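# The Stomar Grid

The puzzle office at Zukemby occupied the second floor, between billing and a storeroom full of unsold wall calendars. It produced word searches for language workbooks. Spanish food, Spanish weather, Spanish parts of the car. Each sheet had a grid, a word list, and an answer key printed upside down on the back page.

The checker had held her job for six years. Her task was to take each grid from the generating program and confirm three conditions. Every listed word had to be present. No listed word could be present twice. No unlisted word of four letters or more could appear that a school would object to. The program, which was called Begay, tested for the first two. It tested for the third against a file of 2,877 banned strings, and the file was incomplete, which was why there was a checker.

On Monday she opened the kitchen set. It had been ordered by the Flumstead school district for first-year Spanish and contained 29 words. Cuchara, tenedor, sartén, horno, nevera. The accents were dropped in the grid and kept in the list, according to house style. She printed the sheet, put a ruler under the first row, and read left to right, then right to left.

Row nine, read backward, contained the word "espera." Wait.

It was not on the list. It was also not banned, so the rule was to leave it. Filler letters were drawn at random, weighted by how often each letter occurs in Spanish, and short words turned up by chance in most grids. A six-letter word was less common. She wrote it on the log sheet under Incidental and continued.

Column four, read downward, contained "sigo aqui." I am still here. There was no space between the words, but a grid has no spaces.

She ran the set again with a new seed. A new seed replaced all the filler and moved all the words. The second grid had "espera" on the diagonal from the upper left corner and "sigo aqui" along the bottom row. She logged both. She then checked that the seed had changed, and it had.

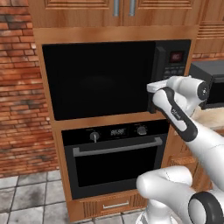
*El microondas: the microwave. Kitchen set, word 17.*

The office manual had been written by the previous checker, who had left in December. It was kept in a blue binder and covered margins, type sizes, and the correct handling of the letter ñ. The checker had read it once, when it was handed over for revision, and had not needed it afterward. She took it down now and turned to the section on filler.

The section said that filler was generated by Begay from a reference text and not from a letter table, as was commonly believed in the office. The reference text was a file named Stomar. The program took letters from Stomar at random positions. The manual recommended that the file not be edited, as any change would affect all titles in print.

She found the file in the program folder. It was a plain text file, and it opened without a password. She had expected a novel or a newspaper archive. It was a list of dates and times, one to a line, with a short note in Spanish after each. The earliest was older than the program. The notes recorded arrivals at the office, departures, the condition of the radiator, the weather over the parking lot. The last two lines had been entered that morning at 7:40. They read "espera" and "sigo aqui."

She had arrived at 8:15. The door had been locked, and the alarm had been set.

The correct procedure for an unexplained repeat was a fault report, Form 2, with both grids attached. She filled in the title, the seeds, and the positions by row and column. Under Description she wrote that the filler was not random. Under Effect on Product she wrote none, as both phrases were suitable for first-year students. Under Action Requested she wrote nothing for a while.

Flumstead wanted the sheets by four. She ran the set a third time and placed the ruler under the first row.

The listed words were all present. Neither phrase appeared in any direction. In the last column, reading upward, in the filler between "plato" and "taza," there was a single word of seven letters. It was "gracias."

She logged it under Incidental, initialed the sheet, and sent the grid to print. Then she opened Stomar, went to the end of the file, and typed the time. After it she put a note about the radiator, which was working.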